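Jalterus vergleicht Greiferfinger für zweiarmiges Eintüten: schmale Spitze gegen breite Backe

Von Noreen Ó Conaill, Versuchsleitung bei Jalterus

Wer schon mal an der Kasse mit einer Hand eine Tüte aufhalten und mit der anderen Bonbons hineinstopfen musste, weiß ungefähr, womit ich meine letzten Wochen verbracht habe. Nur dass bei mir zwei Roboterarme die Arbeit machen und ich danebenstehe und Tabellen ausfülle (und gelegentlich die Luft anhalte!). Heute dürfen wir endlich erzählen, was dabei herausgekommen ist, und ich freue mich riesig darüber.

Im Vergleich standen zwei Fingersätze: der schmale Woria und der breitere Coughlan, beide am selben Armpaar und mit unserer Steuerung Flikico betrieben. Insgesamt haben wir 1.110 Griffe ausgewertet. Der Woria hat davon 489 abbekommen, der Rest ging an den Coughlan, der später noch eine Zusatzrunde mit neuen Auflagen gedreht hat.

Am meisten Kopfzerbrechen macht uns immer der erste Kontakt. Bonbonbeutel sind glatt, sie knittern, und der Inhalt verschiebt sich, sobald man sie irgendwo anpackt.

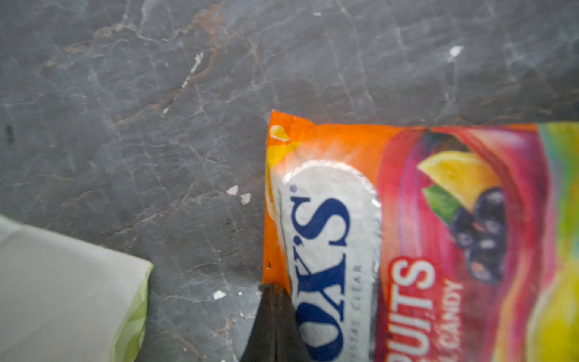 Mit dem Woria kommt man wunderbar flach an den Rand einer Packung heran. Er ist so schmal, dass er unter eine Falte fahren kann, ohne den ganzen Beutel vor sich herzuschieben, und genau das hat der Coughlan in der ersten Woche ständig getan. Ich hatte den Vergleich innerlich schon abgehakt. Dann kam der Montag mit den Papiertüten, und der Woria hat uns dreimal hintereinander den Rand eingerissen, weil die ganze Kraft auf einer winzigen Fläche sitzt. So viel zu meinem Bauchgefühl!

Beim Eintüten müssen ja beide Arme etwas Verschiedenes können: Einer hält am Henkel fest, der andere zieht die Öffnung auf, und dabei soll die Tüte möglichst in Form bleiben. Flikico regelt die Haltekraft deshalb für jede Seite getrennt. Das war in der vorigen Version noch nicht möglich, und ich habe mir den Mund fusselig geredet, bis wir es eingebaut haben.

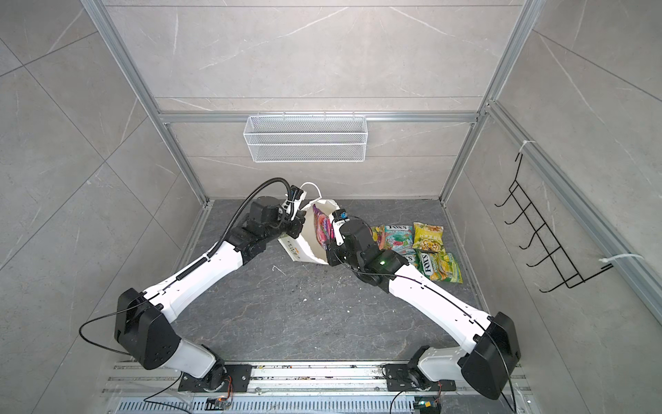

Arbeitsteilung an der Papiertüte: Ein Greifer hält den Henkel, der andere zieht den Rand auf.

Nun zu den Zahlen, nach denen unsere Kunden immer zuerst fragen. Beim Woria mussten wir 63 Griffe wiederholen, beim Coughlan 133. Das klingt deutlicher, als es ist, denn der Coughlan hatte wie gesagt mehr Durchgänge. Bei Papier lag er am Ende sogar vorn, und mit den weicheren Auflagen ist auch das Wegschieben seltener geworden. Wer überwiegend kleine, knisternde Packungen greift, wird mit dem Woria glücklicher. Wer viel mit Tragetaschen zu tun hat, sollte sich den Coughlan ansehen, und zwar bitte mit den neuen Auflagen!

Eine Sache hat beide Fingersätze geärgert, und das sind die Verpackungen, die nach ein paar Durchgängen völlig zerknautscht sind. Wir haben sie absichtlich nicht ausgetauscht.
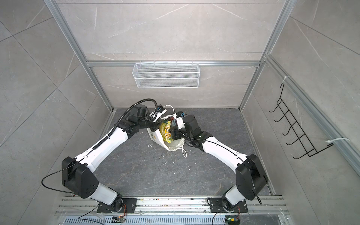 In echten Packstationen ist schließlich auch nicht alles frisch aus dem Karton, und die Kameras müssen die Kante trotzdem finden. Da haben wir noch Arbeit vor uns, vor allem bei glänzender Folie unter hellem Licht. Die gemischte Bestückung (links Woria, rechts Coughlan) probieren wir als Nächstes aus, darauf bin ich selbst sehr gespannt.

Beide Fingersätze sind ab Januar zusammen mit Flikico bei Jalterus erhältlich. Den vollständigen Versuchsbericht schickt unsere Pressestelle auf Anfrage gerne zu, und wer die Arme selbst einmal eintüten lassen möchte, kann einen Termin bei uns im Versuchsraum vereinbaren. Eigene Tüten dürfen mitgebracht werden.

Pressekontakt: Noreen Ó Conaill, Jalterus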